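Shelf Life
The craft room at Tirelport, and what ends up in it

Fri 1 August. Hot. Not knitting weather, and still the yarn people come.

Tirelport is one long room, brick down one side, white metal shelving along it, strip lights overhead. Rent is 900 a month, split 21 ways. You get a stool, a key, and the right to argue about shelves.

Mostly they argue about shelves. The rule is four things each per level and it's been broken since the day it went up. Spray bottle, bundle of thin sticks, a jar, a box that held something once. A bright green bag. White bags piled up at one end. Ask who owns what and you get shrugs.

Inese Koppel wrote the rule. She also breaks it. "I know where evrything is," she says, moving a carton to look for her scissors. Not there. Next carton. Not there either.

She knits in purple, mostly. Fuzzy stuff, ribbed, the kind that holds a crease if you leave it bunched up, and she does leave it bunched up. Blocking can wait. Ends can wait. There's a show in September and she wants 100 squares for it, sewn into one big hanging. Has she got them? "Nearly." Later: "No."

The Dukard end of the room is paper and card, the Sjöberg end is wool. No wall between them, so things drift. Cardboard gets propped wherever there's a gap. Booklets get stacked on on top of patterns. A big clear-out is planned for after the show, same as last year. 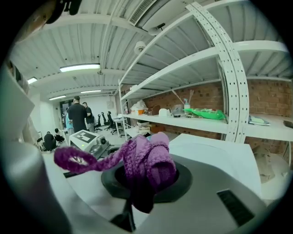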